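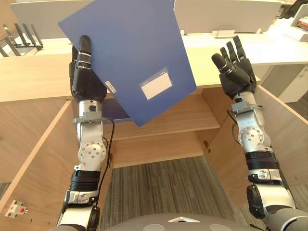
Un robot de dos brazos sujeta un archivador azul con la mano izquierda ante un armario de madera abierto. Los estantes están vacíos.

¿Guardará un robot mis papeles antes que yo?

Tengo en casa un armario lleno de carpetas que llevo años prometiéndome ordenar. Facturas del gas, garantías de electrodomésticos que ya tiré, las notas del colegio... en fin, lo de todo el mundo. Así que cuando me invitaron a pasar una mañana en Skaro, la empresa que prueba robots para tareas de oficina y de casa, dije que sí antes de terminar de leer el correo. ¡Quería ver a una máquina hacer lo que yo no hago!

Pues bien, lo vi, más o menos. La tarea de noviembre se llama, sin mucha poesía, «armario»: abrir las dos puertas, coger un archivador de la mesa, meterlo en el estante, cerrar. Cuatro pasos. Mi sobrina de cinco años lo hace cantando. El robot tardó 188 segundos en su mejor intento de la mañana, y en la sala hubo aplausos (yo también aplaudí, lo reconozco).

Lo que más le cuesta, me explicaron, es justo lo que a mí me parecía una tontería. Un archivador es grande, plano y resbaladizo, y según por dónde lo agarres se te va para un lado. Si la mano aprieta poco, cae. Si lo coge por una esquina, gira y ya no entra recto entre las dos baldas. Y luego están las puertas, que una vez abiertas se quedan ahí, a los dos lados, estorbando a los codos. Vi tres intentos seguidos en los que el brazo rozó una puerta, se paró en seco y se quedó esperando a que alguien pulsara un botón para volver a empezar. A mí me daba hasta apuro, como cuando ves a alguien pelearse con el cajero automático y no sabes si ofrecerte a ayudar.

En Skaro llevan 3,000 repeticiones de esta misma tarea. Las primeras 1,000 las hicieron siempre con el armario en el mismo sitio y el archivador en la misma postura, y según el equipo el robot acabó clavándolas casi todas. En las 2,000 siguientes empezaron a mover las cosas: el armario un palmo más allá, una puerta a medio abrir, el archivador tumbado. Ahí se acabó la fiesta. Me enseñaron la hoja de resultados de esa segunda tanda y tiene bastante más rojo que verde.

Pregunté, claro, para cuándo uno en mi casa. Risas. La respuesta seria es que antes lo verán las oficinas y los almacenes, donde los armarios son todos iguales y no hay un gato durmiendo dentro. Pisovton, una cadena de papelerías, quiere probarlo en la trastienda de una de sus tiendas para reponer archivadores y cajas, de noche y con la persiana bajada, para que ningún cliente se lo encuentre en mitad del pasillo. Una persona lo vigilará todo el rato, así que de momento el ahorro es más bien poco -- en la propia cadena lo admiten sin rodeos y hablan de «ir aprendiendo».

También hay quien lo ve venir antes. En Delaunay, que monta mobiliario de oficina, me contaron por teléfono que están dibujando armarios con tiradores más grandes y puertas correderas pensando en las máquinas. Me pareció curioso: si el robot no se apaña con los muebles, se cambian los muebles. Yo, que me dejo la uña en el tirador de la cocina cada dos por tres, firmo ahora mismo por unos tiradores más grandes, con robot o sin él.

¿Mi veredicto de aficionada? Doblar y guardar en un sitio preparado, sí, despacito y con alguien delante. Entrar en una casa como la mía, decidir qué carpeta va dónde y no tirar el jarrón de camino, todavía no. Y de la parte que a mí me da más pereza, la de decidir qué papeles se tiran, no se ocupa ninguno de los proyectos por los que pregunté.

Eso sí, me fui contenta. Tiene algo hipnótico ver a esa mano cerrarse dedo a dedo sobre el canto de un archivador de oficina, como si fuera de cristal. Me quedé media hora más de lo previsto y casi pierdo el autobús.

Las pruebas siguen durante el invierno. La próxima tarea, que llaman Pokari, consiste en vaciar un lavavajillas y colocar los platos en un armario alto. Ya he pedido que me avisen -- y he preguntado, por si acaso, de quién es la vajilla.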